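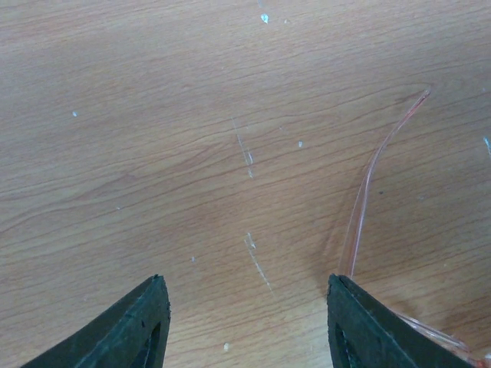

Reading time: 7 minutes

Jadus: glasses and their cases

README and data card, version 2

Jadus is a collection of pictures and short written notes about eyeglasses, the cases they live in, and the tables those cases end up on. It has 2578 pictures in it now and 867 of them come with a full note. Version 1 was mostly hard clamshell cases from one drawer in Nasudbridge, so if you tried it and went away bored, please have another look! There are soft pouches now, slip-in sleeves, see-through cases, reading glasses, sunnies, safety specs and a couple of very odd folding pairs.

I started it for a small reason. I wanted to sort my own photos of cases by whether the glasses were in them, and every set of household pictures I could find had one label, "glasses", for the lot. Glasses on a nose, glasses in a case, a case with no glasses anywhere near it. A case is a lovely little object with its own habits (hinges, snaps, linings, that cloth you never wash) and it deserved better.

What's inside

pictures/ holds everything, sorted by table
notes/ holds the written notes, one plain text file for each picture that has one
lists/ holds the label sheets
CHANGES is what it sounds like

Each picture is named after its table and a running count, and the note has the same name with a different ending. The label sheets are ordinary comma-separated files and will open in any spreadsheet. Spaces in file names are gone as of this version. Sorry it took so long.

Quick start

Copy the whole folder somewhere with room for it, then open lists/all in a spreadsheet and filter on the "case" column. That really is enough to get going. If you'd like something nicer, there's a little viewer called Tavberg in the tools folder that puts the picture on the left and the note on the right and lets you step through with the arrow keys. Tavberg needs Python 3 and nothing else. It remembers where you left off, and I'm prouder of that than I should be.

The tables

I never expected to care so much about tables. The wood-look ones are wonderful to photograph and a pain to label, as long wavy grain with dark streaks in it can look a lot like a thin temple arm lying down, especially where the streaks bunch up. Honey and tan tops are the worst for pale amber or tortoiseshell frames. Glass tops give you every pair twice.

In the label sheets the table gets its own column, with one plain word for the top: wood-look, glass, painted, cloth or other. "Wood-look" covers solid timber, veneer and printed surfaces alike. I can't tell them apart well enough from a picture to promise you anything finer, and I'd rather have a loose word that's right. Knots, arches in the grain and that sort of thing can go in the note if the writer felt like it. Shadows aren't labelled, though the notes mention them when they change the colour of the top.

Crumbs and specks stay in. I was tempted to wipe everything down for version 2 and I'm glad I didn't, since real tables have crumbs on them and a crumb near a clear case is exactly the kind of thing a labelling tool should learn to leave alone. Scratches stay in too.

How the case column works

The case column takes one of these:

open, with glasses
open, without glasses
shut, contents seen
shut, contents not seen
part-way
no case

"Shut, contents seen" is new. It came from the clear cases, which broke the old scheme on their first afternoon. "Part-way" is for a lid that's neither down nor folded right back, and it says nothing about which way the lid is going. Please don't read it as "opening" or "closing". A still picture can't tell you that and I've taken those words out of every note I could find them in.
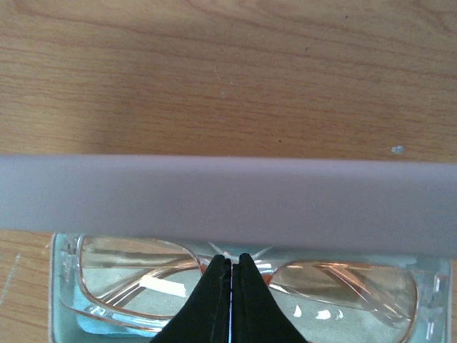

Colour words gave me more trouble than anything else in the whole collection, and they've also been the most fun. The old rule was to give the colour of the glasses and the colour of the case, done, and that falls to bits as soon as something is see-through. With a clear base and a light-blue cleaning cloth in it, the blue is strong at the lower left corner and goes to a greyish aqua behind the lenses, and the frames on top are see-through themselves with a bit of amber-peach in them. A frosted lid in lavender-grey is another colour again! So the sheet now has separate columns for lid, base, lining or cloth, frames and lenses, and for clear lenses you write "clear" and leave whatever shows through them to the cloth column. If the lid and base are different colours, put both down even when they look like parts of the same case.

Words for colours

Use the everyday word first, then a finer one if you have it: "brown, honey", "blue, light", "purple-grey". Skip shop names for colours. Nobody searching the sheet will think to type "champagne quartz". Canadian and Australian spellings are both fine because they're mostly the same, and "gray" gets turned into "grey" by the clean-up script, so no need to fuss.

For see-through things there are three extra words. "Clear" means you can make out what's behind it. "Frosted" means light comes through and shapes don't, or only just. "Tinted" means clear with a colour to it, and you can pair it with the colour. Clear plastic often picks up a tint along its thick edges, where it curves. If the middle of the wall is clear and only the edge has colour, call it clear and mention the edge in the note.

Lining or cloth?

A lining is fixed in the case. A cloth is loose. In pictures the difference is sometimes impossible to see, in which case write "lining or cloth" and move on happily. The sheet accepts it. Please don't guess at microfibre, felt, suede or anything else you'd need to touch to know.

How the glasses lie

I like this column best. Glasses get put down in so many ways, and most people seem to have one way and stick to it for life. The choices are:

lenses up, arms folded behind
lenses down, arms folded on top
standing on the rims, arms open
upside down on the brow bar, arms open
on one side
other

"Lenses up" inside a case is the biggest group by a long way. If the arms can't be seen, write only the lens half. Pairs standing on open arms turn up mostly on kitchen tables and bedside ones, and I'd love more of those from anyone who has them.

Who lent things

El Khatib, the spectacle shop on the main street in Nasudbridge, lent a whole tray of display cases in May and let me keep them over a long weekend. Many of the soft pouches come from that tray. The rest are from cupboards, op shops and the bottom of bags. None of the pictures in the collection carry a prescription, an address label or a face. Where a case had a name written inside the lid, the picture was left out altogether.

What people have used it for

Sorting photos, obviously. One reader made a find-my-specs game for a rainy afternoon, with the pictures printed on cards. Another used the notes on their own, without the pictures, to practise plain descriptive writing with a class, and sent back a pile of corrections that have all gone in. The colour columns have been handy for comparing how different people name the same pale frame. I have a long list of things I'd still like to try with it, mostly to do with cloths.

What it's not good for

Lens strength, lens size, or any measuring at all. There's no ruler in the pictures and the distance to the table changes from one to the next. It's also no use for telling brands apart. Labels weren't kept on purpose or removed on purpose, so you'd get a muddle. Metal cases are badly under-covered; I've found precious few and two of those were the same model in different states of wear.

The close views are another thing to watch. In plenty of pictures only a piece of the case is showing, and the columns are filled in from what can be seen in that picture alone. If a clip is on both ends but the middle is hidden, the note says so and stops there. Don't copy a label across from a neighbouring picture to fill a gap, however sure you feel.

Checking

Every note was read through on a different day from the day it was written. I did most of mine on Friday evenings with tea and the radio, and it shows in the odd cheerful adjective. Nearly 867 notes is a lot of tea. (The last few were read in one sitting, and if you spot something off in the high-numbered ones, that's why.) Label sheets were checked with a script for spelling and empty cells, and by eye for everything else.

Known problems

Frosted lids are sometimes marked "clear" in the older rows.
A handful of wood-look tables are filed under "painted".
The "lining or cloth" choice isn't offered in Tavberg's drop-down menu yet. Type it in.
Clip and hinge get mixed up in the notes for clear cases, where both are moulded from the same plastic and look much alike from above.
Sunglasses with very dark lenses have nothing in the cloth column, even where a bit of cloth pokes out at the side.

Adding your own

Yes please! Send the picture and a filled-in row, or just the picture. Use a table you have, in the light you have. Leave the glasses as you found them if you can bear to. Notes can be as short as one sentence. The template is in notes/blank, and the longest note so far is about a zip.

Changes since version 1

Added the see-through words and split the colour column.
Added "shut, contents seen" and "part-way".
Took out guesses about materials.
Renamed the folders by table.
Fixed the row where a harmonica case had been labelled "open, without glasses". True enough, but it had to go.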